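Projektbericht: Kisten einräumen durch Vormachen - Teleoperation in der Simulation

Studentisches Projekt im Sommersemester, betreut in Zusammenarbeit mit Flavico

Als wir im April mit dem Projekt anfingen, hatten wir uns das Vormachen ehrlich gesagt ziemlich einfach vorgestellt: Man steuert den Roboter aus der Ferne, räumt ein paar kleine Schachteln von einer blauen Fläche in einen Behälter, zeichnet alles auf und gibt die Aufnahmen an das Lernverfahren weiter. Im Grunde stimmt das auch, nur steckt in jedem dieser Schritte mehr Arbeit, als wir dachten.

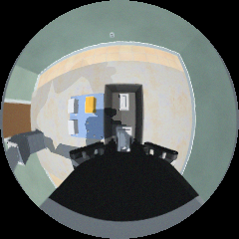
Zwei Ansichten aus unserer Simulation, beide mit Blick über den Greifer.
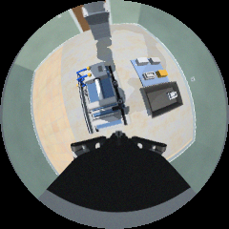

Unsere Aufgabe heißt intern Stendetti, nach dem ersten Ordnernamen, den wir dafür angelegt hatten (er ist dann einfach geblieben). Gesteuert wird über Conico, ein kleines Programm, das wir von der Vorgängergruppe übernommen und an vielen Stellen umgeschrieben haben. Es überträgt die Handbewegungen auf den Greifer und speichert dabei Gelenkwinkel, Greiferöffnung und Kamerabild. Eine Vorführung darf höchstens 90 Sekunden dauern, danach bricht die Aufnahme von selbst ab. Am Anfang kam uns das sehr knapp vor, inzwischen bleiben wir meistens ein gutes Stück darunter.

Insgesamt haben wir 2.070 Vorführungen aufgenommen, verteilt auf alle aus der Gruppe. Davon haben wir nach dem Durchsehen mehr als 1.000 für das Training behalten. Aussortiert wurde alles, bei dem eine Schachtel umgefallen oder am Rand des Behälters hängen geblieben war, und außerdem die Durchgänge, in denen wir lange gezögert hatten. Das Zögern war nämlich unser größtes Problem! Wer beim Steuern kurz überlegt, hält den Greifer still, und genau dieses Stillhalten lernt das Modell dann fleißig mit. Unsere erste Version blieb regelmäßig über dem Behälter stehen und rührte sich nicht mehr.

Wir haben uns deshalb angewöhnt, vor dem Start laut zu sagen, welche Schachtel als Nächstes drankommt und von welcher Seite wir sie greifen wollen. Das klingt ein bisschen albern, und im Labor wurde auch viel gelacht, aber die Bewegungen wurden merklich flüssiger. Später haben wir noch eine Regel für die Reihenfolge eingeführt, damit nicht jede Person nach ihrem eigenen Geschmack räumt.

Gewöhnungsbedürftig war auch die stark gewölbte Kameraansicht. Abstände am Rand lassen sich darin schlecht schätzen, und beim Absenken in den Behälter verdeckt der Greifer oft gerade die Stelle, die man sehen möchte. Wir haben überlegt, beim Steuern eine zweite Ansicht von der Seite einzublenden, uns aber nach längerer Diskussion dagegen entschieden: Das Modell bekommt diese Ansicht später auch nicht, und wir wollten nichts vormachen, was es mit seinen eigenen Bildern gar nicht nachvollziehen kann.

Für die Auswertung benutzen wir Leblanc, unser Skript zum Abspielen und Vergleichen der Durchgänge. Damit kann man zwei Aufnahmen nebeneinander laufen lassen - sehr praktisch, wenn man herausfinden will, warum der eine Griff sitzt und der andere nicht. Das Skript liegt mit einer kurzen Anleitung im Projektordner. Bis Ende Juni wollen wir noch die Startpositionen der Schachteln stärker variieren und die Aufnahmen mit langen Pausen automatisch kürzen, damit die nächste Gruppe nicht wieder alles von Hand durchsehen muss.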